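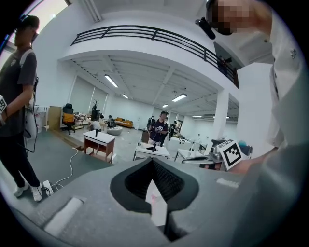

Light gray and white, with a small button on the front of the shirt.

Last updated: February 5, 2025
Reading time: 4 min

A thread about pale shirts. I have worn almost only pale shirts for two years and I learned some things slowly, so maybe it helps a person who is starting.

1/ I moved to Mestness in August. My suitcase was full of black T-shirts. After one week of walking to the tram I understood why everybody on the street was dressed in cream, sand and light gray.

2/ The first pale shirt I bought was too tight. I chose the size I wear at home. In the heat you want air between you and the cloth, so please take one size bigger and do not look at the number on the label.

3/ Check the cloth in the shop. Put your hand inside the shirt and hold it up to the window. If you can see the lines of your palm, everyone will see your undershirt too.

4/ About undershirts: white under white shows more than you expect. I wear one close to the color of my skin. My aunt told me this years ago and I did not believe her.

5/ Price. At Flata I paid 1,569 for a shirt that lost its shape at the collar by the second month. At the Mernis market I paid 700 for one that I still wear every week. I do not say the market is always better - I have also bought bad ones there.

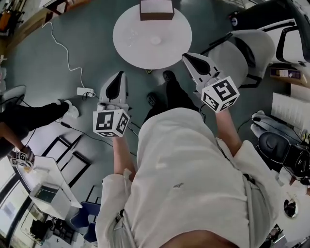 Loose cream shirt, dark trousers, black shoes.

6/ With what to wear it? I like dark trousers. Pale on top and pale on the bottom makes me look like I am going to paint a ceiling.

7/ Sleeves. I buy long ones and roll them, two turns. Wash them unrolled, please. I did not, and now one shirt has a gray line across each sleeve that does not go away.

8/ Washing. Cream is not white! Do not use bleach on it, it can go yellow in spots. I wash cream with light gray at 30 degrees and white separately. For the collar I rub in a little plain soap the evening before.

9/ Drying. Turn it inside out if you hang it in the sun. In winter I dry on a rack near the window and it takes a long time, so I need more shirts in winter than in summer, which is a strange thing to write.

10/ Repair. The tailor shop Tyagi, behind the post office, changes a collar while you drink a coffee next door. Bring your own buttons if you are particular about them. They have only shiny ones.

11/ Someone asked me about linen. I own one linen shirt and I iron it with a bad mood. Cotton mixed with linen is easier for me, and I will write about it when the new one has been washed a few more times.

We use cookies to remember your settings. Accept all | Manage choices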